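# Galerie: Clemby, unsere Sockenzelle

Endlich gibt es wieder etwas Neues auf der Galerieseite! Clemby ist die kleine Zelle hinten in der Werkstatt von Sandum, ein Arm, ein Greifer mit zwei Fingern und ein Holztisch, und ich darf sie seit Dezember betreuen. Eingerichtet hat sie Andri Trummer, gepflegt wird sie von mir und immer öfter auch von Selina Wyss (sie hat die ruhigeren Hände, das gebe ich neidlos zu). Weil ich dauernd gefragt werde, was es an so einem Ding denn zu pflegen gibt, schreibe ich ein bisschen mehr dazu als sonst.

Am meisten Arbeit machen die Finger. Auf den Innenflächen sitzt ein feines Gittermuster, damit der Stoff nicht wegrutscht, und in so einem Muster sammelt sich mit der Zeit alles, was eine Socke hergibt. Fusseln, Fäden, helle Krümel, keine Ahnung woher. Ich nehme eine weiche Zahnbürste und bürste immer von der Basis zur Spitze, danach mit einem leicht feuchten Tuch drüber und trocknen lassen. Druckluft haben wir auch probiert, aber dann liegt der ganze Flaum auf dem Tisch und kommt bei der nächsten Socke wieder mit. Einzelne Fasern an den Spitzen zupfe ich mit der Pinzette weg. Kratzer und blanke Stellen an den Kanten lasse ich in Ruhe, solange der Fingernagel nicht daran hängen bleibt.

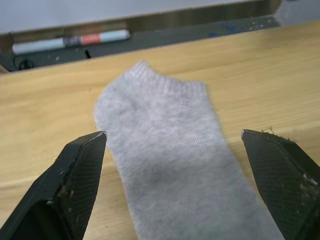 Bei der Öffnungsweite waren wir uns lange nicht einig. Andri wollte möglichst eng anfahren, das spart Zeit, und bei dünnen Sachen geht es auch gut. Dicke Baumwolle mit Rippbündchen schiebt man so aber schnell vor sich her, und dann liegt da ein Häufchen. Jetzt fährt Clemby mit 87 Millimetern Öffnung an und schliesst erst ganz unten, auf den letzten 20 Millimetern deutlich langsamer. Seither ist Ruhe, zumindest bei diesem Thema!

Die Handgelenkkamera ist mein zweites Sorgenkind. Ein Fingerabdruck auf der Linse, und das Bündchen wird an der falschen Stelle gesucht. Also: Brillentuch, kreisend, ohne Druck. Danach kontrolliere ich im Livebild, ob beide Fingerspitzen noch an ihren Marken liegen. Nach dem Fingerwechsel lagen sie einmal so schief, dass Colette Gilbert vom Büro aus gefragt hat, ob das so gehört. Es gehörte nicht so. Ich hatte eine Schraube nur von Hand angezogen und den Drehmomentschlüssel daneben liegen lassen, peinlich.

Am Tisch selbst gibt es wenig zu tun. Abwischen, gut trocknen, fertig. Nur bei der Beleuchtung mussten wir nachbessern, auf dem hellen Holz spiegelt es schnell, und hellgraue Socken sind für die Erkennung sowieso undankbar. Selina hat die Lampe hinter eine Streuscheibe von Kedberg gesetzt und ein Stück höher gehängt, das hat mehr gebracht als mein ganzes Herumschrauben an der Belichtungszeit.

Der Rhythmus im Moment: Finger bürsten nach 200 Griffen, Linse jeden Morgen, Nullpunkt nach jedem Fingerwechsel. Im letzten Testlauf hat Clemby 108 Socken ohne Eingriff geschafft, dann kam eine mit Wollanteil, und ich durfte wieder zur Pinzette greifen. Neue Finger liegen schon in der Schublade, die baue ich mit Selina zusammen ein.

Stand: 12. September, Vinzenz Nägeli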